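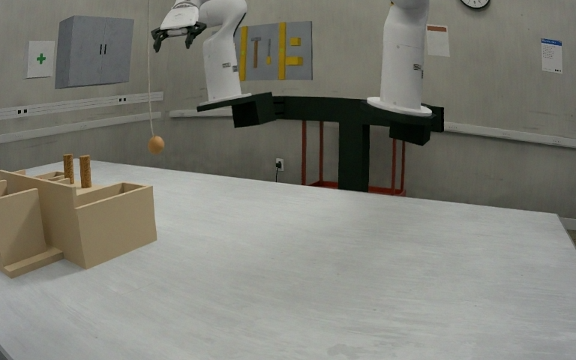 Enoment Practice Cell – simulation package for school robotics teams

Item: EN-2 cell, classroom license
Supplier: Virkport
Price: 245 per team per school year
Delivery: download, with printed teacher notes on request

0 shares | 7 comments

The Enoment Practice Cell is a simulated two-arm workstation for student teams entering the Paredes class of tabletop tasks. It lets a team write, run and score its program before it is given time on real hardware. Task files, scoring and the safety stop behave the same way for every team, so results from different schools can be compared.

Task set

The base license includes the hanging ball task. A ball is suspended on a string over the work area beside a wooden organizer with compartments and upright pegs. The team's program must bring the ball under control and place it in the compartment named in the task file. Both arms are available. Touching the string is allowed. Pulling it more than the limit set in the task file ends the run.

The string is modeled as a chain of short links. Students who approach the ball too fast will push it, and it will swing. Damping is set low by default and can be raised by the teacher for first-year groups.

A run is limited to 123 seconds. Scoring is automatic and is written to a plain text log. The log gives the final position of the ball, peak joint speed for each arm, and the number of contacts with the organizer.

Included

Cell model with two arms, stand, table and room
Hanging ball task with 900 starting positions
Scoring tool and log viewer
Starter program in Python
Teacher notes, one term, by Hagos Habte

Requirements

A desktop or laptop with a separate graphics card is recommended. The cell runs without one at reduced image quality – the physics rate does not change. An internet connection is needed for activation only. Tablets are not supported.

Room background

The room behind the cell is fixed in the classroom license. Wall fittings such as the tool board, cabinet and clock have no collision shape and cannot be moved. Teams using a vision program should train it with the lighting variation switched on. Lighting is varied at judging, and programs tuned to one setting tend to lose the edge of the ball.

License terms

One license covers one team on any number of computers at one school. Clubs that meet outside a school may order under the same terms. Programs written by students belong to the students. Licenses bought after May run to the end of the following school year.

Related items

Prurnetti gripper mount, for teams moving to hardware
Spare activation key

We use cookies to remember your cart and language. Accept | Settings

Comments

R. Hofstetter, 22 Dec 2019
Is the string length fixed? My group wants to try a shorter one.

Virkport support
It is set in the task file under "tether". Changed files can be used for practice but are not accepted for judging.

Rupert Hofstetter
Found it, thank you. The log viewer still rounds peak speed to one decimal.

clubroom4
We had trouble with the second arm waiting forever for the first. Page six of the teacher notes covers it. Worth reading before the first session.

mdl_teach
Does the starter program use both arms?

Virkport support
Left arm only. The right arm holds its start position until it is called.

mdl_teach
OK. Ordered two.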